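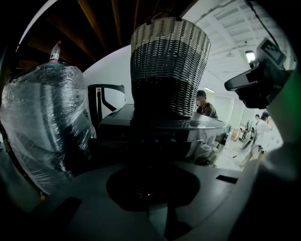
Water jug and woven basket.

Home Our School Children Support Us Jobs Contact

2025-12-21 — by Bence Borbély
Last updated: 7 days ago

Reading Teacher for Gethin House School, Fulluvdale

Gethin House School is looking for a reading teacher to join us in May. The position is paid and full time, and it is for 2 years in the first place. We can make it longer if both sides wish so and if the funding continues.

Our school is a free primary school at the lower end of Fulluvdale. It is supported by the Ullow Fund, which pays the salaries, the rent and the midday meal. The families pay nothing for the lessons or for the books. Most of our pupils live with a grandparent or an aunt, and many of them started school later than other children of their age. It is normal for us to have a child of eleven who is reading the same book as a child of seven. We ask every applicant to think about this before writing to us, as it is the largest part of the work.

About the position

The reading teacher works with children who cannot yet read a simple page alone. At present we have 90 children in the reading groups, from all classes. You will see each group four times in a week, in the reading room on the upper floor. The lesson is forty minutes long. In the afternoon you will have single lessons with the children who need more time, and on one afternoon you will meet the other teachers to compare notes on the progress of each child.

You will be responsible for the following:

- planning and teaching the reading lessons for all groups
- testing every new pupil in the first two weeks after arrival, and writing a one-page report for the class teacher
- taking care of the small library (588 books at the last count, many of them in need of repair)
- speaking with the families twice a year, sometimes at their homes
- helping at the midday meal on two days of the week, as all our teachers do

The library deserves some more words. The books came to us from many places and they are not yet sorted by level. The previous teacher, Wyn Griffiths, began to put a colored sticker on the back of each book and reached the letter M. We would like the new teacher to finish this or to propose a better system. Wyn has left good notes, and you will receive them in your first week.

We follow the Tustilero reading course for the beginners' groups. If you do not know it, this is not a problem. There is a training of seven days before the start of the term, and you will be paid for those days as for normal working days. For the older groups there is no fixed course and you may choose your own texts, in agreement with the head of the school, Delyth Prydderch.

Whom we are looking for

You must have a teaching certificate, or a degree in a related subject together with three years of work in a school. Experience with children who have missed a part of their schooling is very welcome. You must be able to speak and write clear English. Most of our children speak another language at home, and so do most of the staff — the writer of this page included — so we do not expect a perfect accent from anyone.

We would be glad to hear from people who have taught in small schools. There is no separate office here for printing, for timetables or for phone calls to parents. When a teacher is ill, the groups are put together and somebody takes both. This happens several times in every winter, and a person who likes a very orderly day may find it difficult.

You do not need to belong to a church or to any other group. We ask only that you respect the beliefs of the families, which are different from one house to the next. 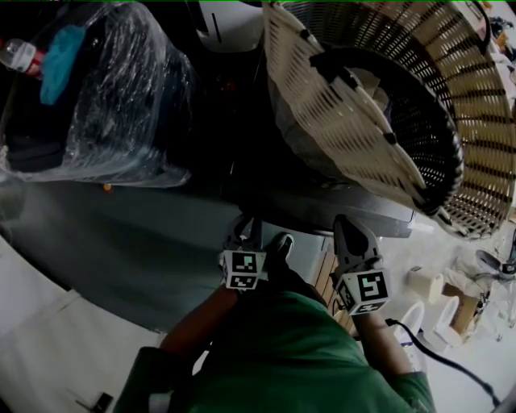
Gráinne Kinsella, asked what she would tell a new colleague, answered that the first month is the slow one and that you should not judge yourself by it. In her opinion the children test every new adult to see if he or she will stay, and they begin to read aloud only after that. She added that the class teachers will help with anything if they are asked before lunch.

What we offer

The salary is paid on the last working day of the month and follows the Ullow Fund scale for qualified teachers. We will send you the scale if you ask for it. The school has a room for the teacher in a shared house, ten minutes away on foot. The room is free of rent, but the electricity is divided between the persons living there. If you prefer to find your own place, you will receive a small monthly sum toward the rent.

You will have all school holidays free, with the exception of three days at the end of the summer, when we prepare the classrooms. The midday meal is included on school days. One return journey to your home is paid for each full year of service. We can also pay for one short course each year, if it is connected to your work.

Please note that we cannot arrange a position for a husband, wife or partner. Families with children are welcome, and the children of our staff may attend the school under the same conditions as all other pupils.

Protection of children

All adults who work at Gethin House are checked before they start, without exception. You will be asked for a police certificate from each country where you have lived for more than six months during the last five years. In some countries this takes a long time, so please request it early. We will also speak by telephone with two persons who know your work, and one of them must be your present or most recent employer.

How to apply

Please send us a letter of not more than two pages and a list of your education and work. In the letter, tell us about one child you have taught to read, or have tried to teach, and what you did. Do not use the real name of the child. We read these letters with more attention than the certificates, and it is no disadvantage if the story did not end well.

Applications go to Gwilym Bellis at the school office. You may write to him through the Contact page or bring the papers in person during school hours. He will confirm that he has received them. If you have heard nothing after ten days, please write again — our internet connection is not always reliable.

We will invite the chosen applicants to teach one lesson of forty minutes to a small group, followed by a conversation with Delyth Prydderch and one class teacher. For those who live far away, the conversation can be held by video and the lesson can be replaced by a recorded one, if your present school and the parents permit it. The costs of travel inside the district are returned to you on the same day, so please keep your tickets.

Questions about the room, the training days or the police certificate can also be sent to Gwilym before you apply.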